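In Defense of the Tray

I own a drawer that I have been calling "temporary" for longer than I have owned the house it is in. It came over in the move, contents intact, slid out of one dresser and into another like an organ transplant. In it are four remote controls, a bicycle light, some picture wire, the feet from a piece of furniture we no longer have, and a bag of screws labeled GOOD SCREWS in my own handwriting. I have never used a good screw. I buy new ones and put the leftovers in the drawer, where presumably they are still being evaluated.

The storage industry has views about people like me. It believes I need a system. Last October I gave in and bought one, a Vamex wall unit with 209 compartments, clear fronts, and a sheet of stickers already printed with words like WASHERS and MISC. I peeled off MISC first. By the end of the afternoon I had used it nine times and had to start writing my own.

The trouble with a compartment is that it asks you a question. What is this, and what is it like? A screw can answer. A rubber thing that fell off the back of the dishwasher can't, and neither can the second half of a clasp. You stand there holding it in front of 209 small doors like a contestant, and in the end you put it with the picture hooks and never see it again. I once spent most of a morning looking for a fuse I had filed under GLASS. I'm told there are people who enjoy this. They have labels on their label makers.

My household went another way, by accident. A restaurant supply place near us was closing, and I came home with a stack of steel trays at two dollars each, to go with some plastic ones that had once held seedlings. I had no plan for them. I put one on the dining table with a broken lamp in it, because I was tired of losing the lamp's little nut, and the nut stayed put. It stayed put for 2 weeks! Nothing in that house has stayed put for 2 weeks, including the couch.
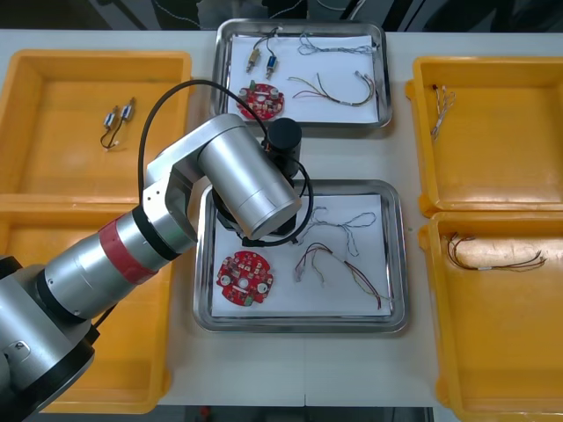
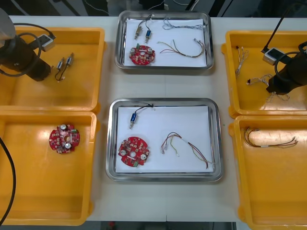 Yellow plastic outside, steel down the middle: that is the arrangement I have come around to, and my family has stopped asking when they'll get the table back. It works for electronics and it works for lamps, and it would work for a jigsaw puzzle if anyone here had the character to finish one. What sells me is the white paper in the steel trays. A red circuit board on white paper is impossible to misplace. So is a little motor-looking thing with a blue body, which on my carpet would last four minutes. The paper costs next to nothing and it does what those clear plastic doors only promised to do, and when it gets grubby you throw it out and put down another sheet, a level of maintenance I can meet.

I also like that the wires are allowed to be wires. Anyone who has spent time in a store that sells organizing products knows that cable is considered a moral failing. There are sleeves for it, clips, boxes with a slot in each end so that you can hide a power strip the way other generations hid a cousin. Clemer sells a kit of 100 hook-and-loop ties, and I have bought it more than once, having lost the first one in the drawer. On a tray, a tangle can lie down and be a tangle. It takes up a corner and bothers nothing else. You deal with it when you need the wire, and until then it has the same standing as everybody else on the paper.

I'll admit to the weak points, of which my spouse keeps a mental file. Trays do not stack when there is anything in them. They need a flat surface, and they will take every flat surface you have; we ate dinner at the kitchen counter through most of the winter, standing up, like horses. Guests want to know what you are making. You can say "nothing" only so many times before it starts to sound like a cry for help. And a tray is at the mercy of whoever walks by and decides it is a good place for the mail, or an orange.

The cat is a separate matter.

Still, compare it with the alternative. The wall unit stores things out of sight on the theory that I will remember them. I won't. I have met me. What I do remember is what I walked past this morning on the way to the coffee, and if what I walked past was a disassembled door chime laid out on a clean sheet of paper, there is a fair chance I'll stop and do something about the door chime. I fixed it in the end, as it happens, over three breakfasts. It had been in the drawer for years, during which time we told visitors to knock.

There is a certain kind of article, and I suppose this is in danger of becoming one, where the writer announces that a cheap object has changed everything. I'd like to keep my claim smaller than that. I am still untidy. I still have the drawer. Shenoy still mails me a catalog of closet inserts every few months, and I still read it in the bathtub with the kind of attention I should be giving to my retirement account. There's a Trarkeck rolling cabinet on page eleven with felt in the bottom of every drawer, and I would be lying if I said I hadn't measured the hallway.

But I know what would happen. The felt would be lovely, and I would close the drawer on whatever I put there, and some later owner of the house would open it and wonder what I had been saving a dishwasher part for. The trays at least keep the mess where I have to look at it, in portions, with a rim.

The good screws are out, by the way. I tipped the whole bag onto a sheet of white paper one evening to see what I had been guarding all this time. A lot of them are bent. Several are nails.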